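Toron cell: progress report to the Custine fund, May

Shares 18 | Comments 15

Thank you again for your patience over the spring. When we last wrote we had a machine that worked beautifully in the morning and rather less beautifully by four in the afternoon, and I promised a fuller account once we understood why. I am glad to say we now do, mostly, and that the second part of your grant has gone where we said it would go, on looking after the Toron cell properly instead of nursing it along from one week to the next.

The trouble was in the fingers. The old pair had worn on the inside faces, so that one side met the food a little before the other and nudged it along the table before the grip closed. With a firm object you would hardly notice. With anything soft it meant a squashed corner, and a good many squashed corners at that. Peltonen supplied a new pair at a fair price (the invoice is with our accounts) and we fitted them ourselves over two mornings, then went through the whole levelling and zeroing routine from the beginning, which we had not done since the arm was first bolted down.
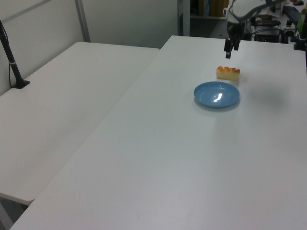
Soft food is still what we use for checking the grip, and I know one of your reviewers asked whether foam blocks would be cheaper. They would, and we do use them for the first few runs after any repair, but foam springs back and forgives a great deal. Baked things do not. A piece with a row of rounded bumps along its browned top, set straight down on the white table behind the light-blue plate, asks the fingers to come down level and to stop in good time, and a fault of even a millimetre or two tends to show up as a dent. We go through 25 pieces in a check, and the dents are written in the log alongside the finger opening, so that whoever is on the next morning can see which way things are drifting.

The log itself is new and I am rather proud of it. It lives in a plain ring binder, and every entry has the hours run, the grip setting, what was cleaned and what was tightened. We have passed 1,000 cycles on the new fingers and the wear, measured at the tips, is still too small for us to be sure it is there at all - very welcome news after the winter we had.

Two things are less tidy. The cable run along the arm needs proper clips at the elbow, and the ones from Tumia were the wrong size, so they have gone back and we are waiting. The zero position also wanders slightly when the room warms up. We re-zero at midday as well as first thing for now, a job of 15 minutes, and would like to try a longer warm-up before asking you to pay for anything cleverer.

Spending is within the amount agreed. What remains will go on a spare set of fingers and the clips, and you are very welcome to come and see the cell running - mornings are still best.

Comments (15)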